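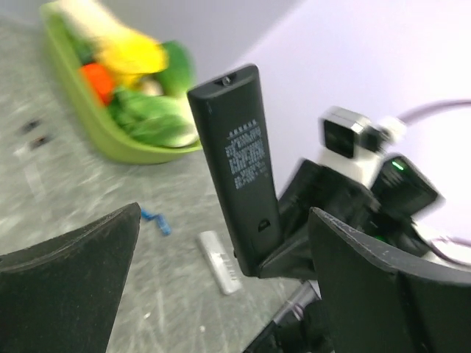 Incident discussion: gripper release during transfer, handheld items

We use cookies to keep you signed in and to measure traffic on this site. By continuing to browse the forum you accept our cookie policy. Accept | Manage settings

n_sauerland
Posted 11 January 2020

I am opening this thread to record a fault in the tidy-up trials at our Drustholm site and to request comments from other groups running the same kind of two-finger gripper. The written report has been submitted under my name, Nele Sauerland, and I will answer questions about it in this thread.

The task is simple. The arm picks up household items from the floor and moves each one to a bin on a side table. During a transfer of a remote control, the gripper opened without a command from the task program. The remote fell from table height, struck the base plate, and landed outside the marked work area. An operator had started to step forward to reset a different item and was within reach of the arm. There was no injury. The battery cover of the remote came off and the casing cracked at one corner.

The log shows the following order of events:

- Grip closed, width stable, grip confirmed.
- Lift and travel started.
- Wrist camera stream lost for 300 milliseconds.
- Gripper controller restarted.
- Fingers moved to the open position as part of the restart routine.
- Arm continued along its path with no fault raised.

Two points concern us. First, the restart routine opens the fingers by default, whatever they are holding. Second, the arm was not told that the gripper had restarted, and so it did not stop. We have suspended unattended running until both are resolved.

The photograph at the head of this thread shows the type of hold in question. The black remote is gripped upright between the fingers with the back of the casing and its label toward the camera.

pallet_jack
Reply

Thank you for the detailed report. We saw the same restart behavior on a Wiegand controller and traced it to the power supply. The camera and the gripper shared one supply line through the wrist connector. When the cable flexed at the end of its travel, voltage dropped far enough to reset both devices. The loss of the camera stream immediately before your restart suggests the same cause.

I would recommend that you examine the cable run before any software is changed. The gray cable behind the camera module makes a fairly open curve in your photograph. If it is free to move in that way through the full range of the wrist, the connector may be carrying the load.

m.orrin.lab
Reply

I do not agree that the cable should come first. A cable fault explains why the controller restarted. It does not explain why a restart is permitted to release a held item. If the supply is repaired and the default is left in place, the same release will occur the next time the controller resets for any other cause. In my view the open-on-restart setting is the safety matter and the cable is a maintenance matter.

The setting can be changed. In the configuration for our unit it is listed under startup behavior, and "hold last position" is one of the choices.

pallet_jack
Reply

I accept that the default is poor. However, "hold last position" carries a risk of its own. If a person's finger is between the pads when the controller restarts, that setting will keep the force applied. The manufacturer presumably chose to open for that reason. I would not change it without a risk assessment that covers hand access.

n_sauerland
Reply

Both comments are noted. To clarify the hand access question: operators are not permitted to place items in the gripper by hand at our site. All picks are made from the floor. The trapped finger case is therefore less likely for us than it would be in a hand-over task, but I agree that it must be assessed and written down.

The supply is shared, as pallet_jack suspected. We will measure the voltage at the wrist while the arm moves through its full range.

sullance_ops
Reply

May I ask about the condition of the finger pads? There are visible scratches and worn patches along the top edge of the right-hand pad, and fainter scuffs on the other. A glossy plastic casing held by worn pads can slip, and a slip can be mistaken for a release. At Sullance we recorded 2 drops as controller faults that were later found to be slips. Our log at that time gave only the commanded width.

n_sauerland
Reply

The question is a fair one. Our log gives the measured width, and it increased to fully open over a smooth ramp while the arm was still moving. We are satisfied that this was a commanded movement of the fingers. The pads will be inspected all the same, and replaced if the wear extends to the contact faces.

m.orrin.lab
Reply

I would like to return to the operator's position. The report states that this person was within reach of the arm during a transfer. Why was that possible? A falling remote control is a minor hazard. An arm that continues to move with a person inside the boundary is a larger one, and it would have been present had the gripper worked correctly.

I also note that there are other items on the floor near the work, including a silver remote, a small blue object and a green basket of plush food. Loose items of this kind invite people to step in and rearrange them.

sullance_ops
Reply

I think that is too strict for a tidy-up trial. Objects on the floor are the subject of the work and cannot be removed. The control should be on entry to the area, with a stop before anyone crosses the line.

m.orrin.lab
Reply

I did not propose removing them. I proposed that any rearrangement take place with the arm stopped. We appear to agree on the control, and I withdraw the remark about the floor if it was read otherwise.

n_sauerland
Reply

The boundary was marked with tape only. The operator believed that the transfer had ended. The following measures now apply at Drustholm:

1. No entry past the tape until the arm is stopped and the operator has called it out.
2. A gripper restart raises a fault and stops the arm.
3. Camera and gripper are to be moved to separate supplies.
4. The startup setting remains at "open" until the risk assessment is signed.

Item 2 was tested this afternoon by resetting the controller by hand during a lift. The arm stopped. The fingers still opened, as expected under item 4, and the test item fell inside the boundary.

pranden_user
Reply

We run the Pranden wrist kit with a similar arrangement and have not seen a restart. Could you post the voltage readings when you have them? I would like to compare them with ours before we book time on the arm in April.

n_sauerland
Reply

I will post the readings in this thread once the measurements are complete. Please include your cable length and supply rating with yours.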